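Ilturia Lady Herons softball

The Ilturia Lady Herons are the women's fastpitch softball team of Ilturia College. The team plays a spring schedule with a short fall season of exhibition games, and home games are at Levine Field. Head coach is Lavanya Acharya. Colors are navy and white.

The club is best known for its baserunning. Under Acharya it has leaned on the stolen base, the bunt and the slap hit more than most teams in its league, and the style gets called "Heron ball" by local fans. Not always kindly.

Contents
History
Style of play
Levine Field
Clubhouse and equipment
Coaching staff
Records
Rivalry with Onishi
Fall season
See also

History

Early years

Softball at Ilturia began as a club sport. No scholarships, no full-time coach, games on a shared field behind the gym. Players bought their own gloves and shared helmets. Records from this period are thin and several box scores are missing, so career totals for the club era are not counted in the school record book.

The team went varsity after a student petition. First varsity game was a loss to Onishi, 9–2, with both Ilturia runs coming on a single in the last inning. The first win took another two weeks. The pitching staff that year was two players, and one of them also played shortstop on her off days.

For several seasons the team finished at or near the bottom of the table. Hitting was decent. Pitching depth was the problem, and the defense behind it commited a lot of errors on the left side of the infield.

Acharya era

Lavanya Acharya was hired from an assistant job and changed the lineup almost at once. Power hitters moved down the order, slappers to the top. Left-handed hitting was taught to players who had never tried it. Two juniors left the team over the change, one came back the next spring.

Results were slow the first year and then quick. The Lady Herons won their division in Acharya's third season and reached the league final, where they lost in extra innings on a wild pitch. They went back the next season and won it. Winning run scored from second on an infield hit, a play still shown at the team's alumni day.

The title team had a team batting average of .381, the best in school history. It also hit very few home runs. Most of its extra-base hits were doubles down the lines, helped by outfielders playing shallow against the bunt and the slap.

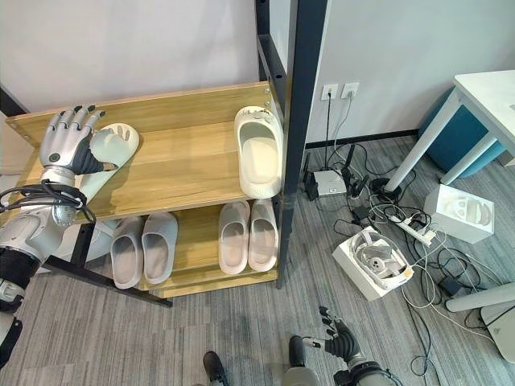
After the title most of the infield graduated together. The next season was a rebuilding one, with freshmen starting at second, short and center. The team missed the playoffs but stayed above .500, and the freshman group later made up the core of a second division winner.

Style of play

The usual Heron lineup opens with three left-handed slappers. The first two are expected to reach and run, the third to move them over. Clean-up is a contact hitter more often than a slugger. Opposing coaches have answered by pulling both corner infielders well in, and Ilturia hitters are taught to slap hard past them when they do.

On the bases the team takes the extra base on almost any throw to the wrong cutoff. Delayed steals are common. So is the first-and-third play, where the trail runner breaks for second and the lead runner waits on the throw. Runs per game have gone up under the system, but so have outs made on the bases, and this is the main complaint against it.

Defense is built around range. Fast outfielders, a shortstop with a quick release. The pitchers are mostly drop-ball pitchers who want ground balls. Strikeout totals are low for the league and walks are low too.

Levine Field

Levine Field is the home park. Skinned infield, natural grass outfield, dugouts below grade on both sides. Listed capacity is 198 in fixed seats, with standing room and a grass bank past the left field fence.

The infield dirt is kept firm, which suits a running team. Visiting coaches have complained about it more than once and one protest was filed with the league, later dropped. The wind normally blows in from right and holds up fly balls. Home runs to right are rare.

The drainage was rebuilt after a run of rainouts. Before that, the low spot behind third base held water for a day or more after a storm and games were often moved to the Onishi campus. The scoreboard in center is a Vornodix model and shows line score, count and batter number only – no replay, no video.

Clubhouse and equipment

The team has its own clubhouse on the first base side. It was a storage building before and is still small. Lockers along one wall, a bat rack by the door, a short hall to the training room.

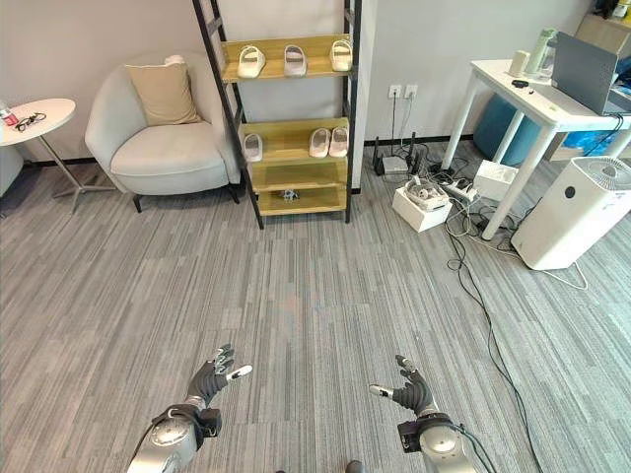
Cleats are a long-running house rule at Ilturia. Players change out of them on the concrete outside and do not wear them indoors, metal or molded. The rule goes back to the club years, when the gym floor was damaged and the team had to pay for it. Most of the roster goes into slides right after the last out, the plain kind, much like the white ones set in a row on the top shelf of the rack with the black side rails and light wooden shelves. Game shoes are brushed out and stored apart, and the equipment manager checks them for missing spikes before each road trip.

Bats are team property and are tested before the season. Slappers mostly use lighter bats with a balanced swing weight, the rest of the order a bit heavier. Players supply there own gloves. Helmets with face masks are required for batters and runners, and infielders at the corners wear fielding masks by team policy.

Uniforms: white at home, navy on the road, gray pants for doubleheaders. A sleeveless top was tried for one season and dropped after players complained about scraped shoulders on head-first slides.

Coaching staff

Acharya is head coach and also runs the hitting program. She coaches third base during games. Known for holding runners very rarely.

Prakash Raju is the pitching coach. He joined in Acharya's second season and calls pitches from the dugout using numbered wrist cards. Under Raju the staff moved from a one-ace model to a rotation, with starters often pulled after two times through the order. The change was unpopular at first, particularly with the starters. Earned run average dropped in each of his first three seasons and rose a little in the fourth.

A graduate assistant handles baserunning and first base. The post changes hands most years.

Records

School records for the varsity era only.

Team batting average, season: .381 (title season)
Most runs in an inning: 9
Most triples by one player, game: 2
Largest paid attendance, Levine Field: 198 (several times, all against Onishi)

Pitching records from the first two varsity seasons are incomplete. A no-hitter is sometimes credited to the team in this period, but the only scoresheet shows a hit in the fourth that was changed from an error, and the school does not list it.

Rivalry with Onishi

The series with Onishi is the oldest on the schedule. The teams meet in a three-game set each spring, home field alternating by year, and normally once more in the fall. Onishi led the series by a wide margin until the Acharya years. Ilturia has closed most of the gap.

The games have a reputation for being long. One went to extra innings twice – suspended for darkness, picked up the next morning, then tied again. Onishi won it on a sacrifice fly. Both schools keep the lineup card on display.

The two teams play very different softball. Onishi is a power team with a big, slow order and usually one dominant rise-ball pitcher. Ilturia bunts on her early and often to make her field the position. In the season after the title Onishi's third baseman threw out three bunting Herons in one game and was named player of the week for it.

Fall season

Fall games do not count in the standings. They are used mainly for trying freshmen at new positions and for teaching right-handed recruits to slap. Fall ball closes with an intrasquad game, Navy against White, with the rosters picked by the seniors. The most recent was played on 26th October under the lights and was won by White, who stole home in the first inning and never trailed.

Practice numbers are handed out in the fall and can be changed before spring. Game numbers go by seniority. A summer camp for high school players is held at Levine Field in July, run by Raju and current players, with separate days for pitchers and catchers.

See also

Slap hitting
Delayed steal
Drop ball
Onishi softball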